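Vilstead opens up Pundgate, our planning and perception toolkit for household robots

2022-07-18

I've been putting off writing this because I kept wanting to fix one more thing first, but the release is tagged, the docs are up and I'm told I have to stop fiddling. So: Pundgate is out today, free for research and hobby use, and I'm pretty chuffed about it!

I'm Temitope Usman and I look after the planning side at Vilstead. We're a small software outfit (we don't build robots) and for the past while we've been working on the dull but stubborn problem of getting a mobile robot around a home. Doorways, mostly. Doorways and big appliances. If your planner can get through a bathroom door at an odd angle without clipping the pot plant beside it, you're doing all right.

Everything in Pundgate gets tried out in simulated homes before it goes anywhere near hardware. The release comes with 14 of them, and you can shuffle the furniture, wall colours and flooring as much as you like. Some of the layouts come out a bit odd, and we've left them that way.

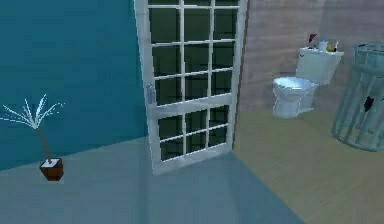
What's in the release

The planner is the big one. It treats a door as something that moves, so the angle it's open at goes straight into the route, and you can ask for a new route mid-run if that angle changes. We've also cut the setup down to 2 config files, after plenty of grumbling from our early testers at Siddiqui (fair enough, the old version was a pain).

Then there's Ivwood, our perception module. It takes the camera view and works out which bits of a room can be opened, pulled or turned, and which way they're likely to swing. Glass panes and shiny metal have given us grief for ages, so this version was trained with a lot more of both. We've bundled 4000 labelled views to get you started, plus the labelling tool we used ourselves.

Kitchens got their own round of work. A French-door fridge with a freezer drawer underneath is a proper test, with upright bar handles up top, a long horizontal one below, and reflections all over the front.
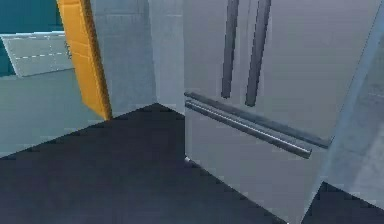 Ivwood handles each handle as its own part with its own direction of travel, and the planner uses that to pick where the base should park before anything gets pulled. You can override the parking spot by hand, and I still do when I'm chasing a bug.

A few things aren't finished. Sliding doors are patchy, and the replay viewer gets slow on runs longer than 500 steps. Both are on the list for the October update, along with better support for narrow hallways.

Pundgate runs on an ordinary desktop with a decent graphics card. Downloads, install notes and the sample homes are on the Vilstead site under Tools. If something breaks, please use the issue tracker and attach your log, even if it's enormous.

Media contact: Temitope Usman, Vilstead. I'm happy to do a call or a screen-share demo.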